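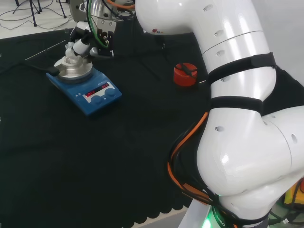
*Figure 3-A. Gripper brought close to the vial on the hotplate stirrer.*

## 3. Setting up the stirrer station

This section covers placing the hotplate stirrer in the Norimar two-arm cell, teaching the pick and place points, and running the first cold cycle. Do the work in Section 2 (arm mounting and emergency stop check) first. If the arms have been moved on the table after Section 2 was done, repeat the stop check.

Two people make the job easier, one at the pendant and one watching the gripper. One person can do it alone if the pendant is kept in hand the whole time.

**You will need**

- the hotplate stirrer and its power cable
- the temperature probe, if your method uses one
- the heating block and an empty round-bottom flask that fits it
- one empty glass vial
- the table cloth or mat from the Norimar crate
- velcro straps for the arm cables
- the Tistico pendant, charged

> **CAUTION:** Keep the hotplate heater off for all of Section 3. Teach and test with empty, clean glassware only.

### 3.1 Place the cloth and the stirrer

1. Lay the cloth on the table and smooth out the larger folds where the stirrer will stand. Small wrinkles elsewhere do no harm.
2. Set the stirrer on the cloth with the control knobs facing away from the arm bases, so you can reach them without leaning into the cell.
3. Press down on each corner of the stirrer. If it rocks, there is a fold under one of the feet. Lift it, pull the cloth flat and try again.
4. Lead the power cable out over the nearest free edge of the table. It must not cross the area between the stirrer and either arm.
5. Fit the probe if you are using it, and turn its rod away from the gripper's approach path. The software does not know the rod is there.

Note: Once the points are taught, the stirrer has to stay where it is. Mark its corners on the cloth with chalk or tape. If the cloth itself tends to slide, clip it to the table edge.

### 3.2 Dress the cables

Loose cables cause more stopped runs than anything else in this cell. A loop that looks fine with the arm at rest can catch on a flask neck when the wrist turns.

1. Move the arm to its home position.
2. Strap the cables to the arm, one strap on the upper link and one near the elbow. Leave enough slack at each joint for the joint to turn through its full range.
3. Jog each joint slowly to both ends of its travel and watch the slack. Nothing should pull tight, and no loop should hang lower than the fingertips.
4. Repeat for the second arm.
5. Check the straps again every 50 runs. They loosen.

> **CAUTION:** Do not run cables across the hotplate, even with the heater off. Someone will turn it on later.

### 3.3 Teach the vial points

The vial is the easier of the two items and is taught first. It stands directly on the round plate of the stirrer with no holder.

1. Stand the empty vial on the plate, near the middle.
2. On the pendant, open **Stations**, choose **Stirrer**, then **Vial**.
3. Set the speed to **Slow**. The pendant will not open the teach screen at any other speed.
4. Jog the gripper until it is straight above the vial with the fingers open. Press **Save Approach**.
5. Lower the gripper until the fingers are level with the part of the vial you want to hold. The fingertips must stay at least 3 mm above the plate. Press **Save Pick**.
6. Close the fingers one step at a time. Stop at first contact, then add a single step.
7. Raise the gripper to the approach point and look at the vial. It should hang straight. If it leans, open the fingers, set the vial down by hand and repeat from step 4.
8. Lower the vial back to the plate and open the fingers. Press **Save Place**.

Note: The pick and place points may be the same. Save both anyway. The cycle will not start if either one is blank.

### 3.4 Fit the heating block and flask

Take the vial off the plate before you begin. The block is heavy enough to break it.

1. Hold the block by its handle grips and lower it onto the plate. Center it by eye, then turn it so that the handles are clear of the gripper's approach.
2. Run a finger around the bottom edge of the block. It should sit flat on the plate all the way around.
3. Make a chalk line from one handle to the cloth. Blocks get turned when people lift them off for cleaning, and the line lets you put yours back the same way.
4. Lower the flask into the block until the bowl rests in it. Do not push. A flask that needs pushing is the wrong size for the block.
5. Turn the flask so its printed graduations can be read from the side where you stand. This makes no difference to the robot.
6. Jog the arm toward the flask at **Slow** and check that the arm body and its cables pass clear of the glass and of both handles. Save the approach, pick and place points as in 3.3, under **Stirrer**, then **Flask**.

*Figure 3-B. Flask seated in a block marked SYNTHWARE, with the black handle grip over the cloth.* 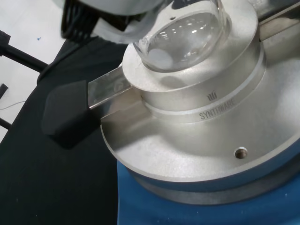
### 3.5 Run the first cold cycle

1. Clear hands and tools out of the cell.
2. Choose **Cycle**, then **Cold Test**. The pendant asks whether the heater is off. Look at the stirrer before you answer.
3. Press and hold **Run**. The arm moves only while the button is held. One cold cycle takes about 60 seconds.
4. Watch the fingers at the pick point and the cables at the turn. Let go of the button if anything touches that should not.
5. Run the test again for the second item.
6. When both have passed, press **Lock Points**. The pendant asks for a name and saves it with the points.

The log holds 2,008 entries. After that the oldest are overwritten, so copy the log to a drive if you need to keep the record of your first cycles.

### 3.6 If something is wrong

| What you see | What to do |
|---|---|
| Teach screen will not open | Set speed to **Slow**. Check that no cycle is paused. |
| Vial leans when lifted | Teach the approach again, straight above the vial. |
| Flask lifts the block with it | Stop. Lower by jogging, open the fingers, and check that the flask is the right size. |
| Arm stops partway with no message | Look for a tight cable at the elbow or wrist. |
| Points are off after cleaning | Put the stirrer back on its corner marks and the block back on its line. Run **Cold Test** before any hot work. |
| **Lock Points** is grayed out | One of the place points is blank. See the note in 3.3. |

Replacement straps and finger pads are ordered through Chaimongkol. Give the kit number from the label inside the crate lid.

Section checked on a bench by Tumaini Mutiso. Send corrections to Fongchan Kamolrat, Zercombe manuals desk.

Continue with Section 4, Heated cycles.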